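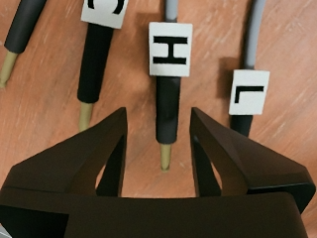 A robot hand is called a gripper, and it does not know what a cable is. In our shared workshop, the Miseo, we build a table where robots learn to sort cables, and first we try everything on the computer. To help them, every cable gets a white label with one letter. The gripper in our test has two fingers, and it opens them on both sides of the plug with the letter H. The letter lies on its side, but this is no problem for a computer. It can turn the letter in its memory and read it.

Next comes the hard part — closing the fingers. If they close too much, a real plug can break. If they close too little, it falls. We have made 191 tries, and we changed the numbers a little after each one.

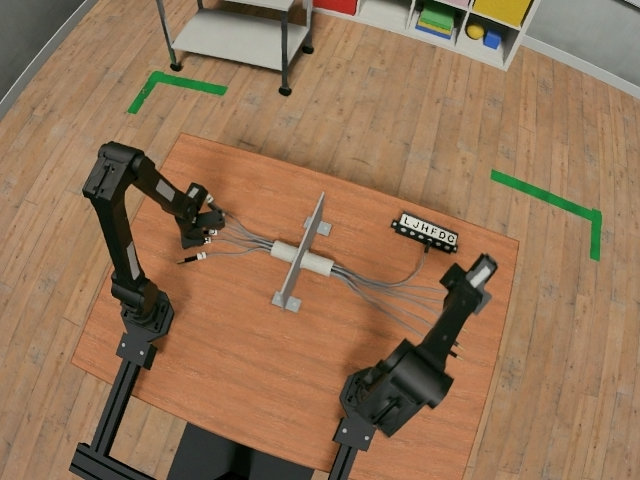 A cable also bends when you pull it, so the robot must look again after every move. Two arms can share this job. One arm can hold the cables still, and the other can take one plug. We hope to build the real table in July — in wood, with the same letters.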